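We use cookies to remember your settings. By carrying on you agree to this. Accept / Manage preferences

Your Landwood newsletter

Getting the paperwork down to size

Well, the spring tidy has come round again, and this time I thought I'd tackle the thing most of you write to me about, the household paperwork! When we moved from Edet to Jendaswood I carried eight boxes of the stuff up the stairs, and I'm a little ashamed to say that two of them still had the tape on from the move before that.

Start with the easy ones. Old takeaway menus, instructions for a kettle you gave away, the envelope the gas bill came in. I got rid of 470 sheets in one evening (I did keep a tally, it cheered me on) and felt much lighter for it, and then of course I found another drawer.

After that, set aside 20 minutes a day and stick to one kind of paper at a time, so bank letters today and insurance tomorrow. Have a good lamp on, put your glasses within reach and make a pot of tea before you sit down, or you'll be up and down all evening as I was.

If you'd like folders, the Cikow card ones are 89p each at the Landwood shop until the end of April, and they come in a rather nice green. Do check how long you need to keep tax papers before you shred anything, and if you're in doubt, pop them in a folder marked "ask" and come back to them another day.

Next month I'll be moving on to the photographs, which I've been putting off for years, so do send in your own tips before then. 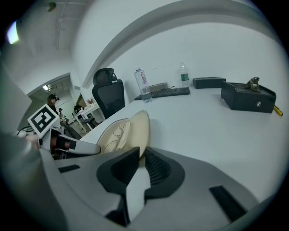 Letters about recipes are welcome too, as I have a whole biscuit tin of cuttings still to sort and no idea where to begin with them.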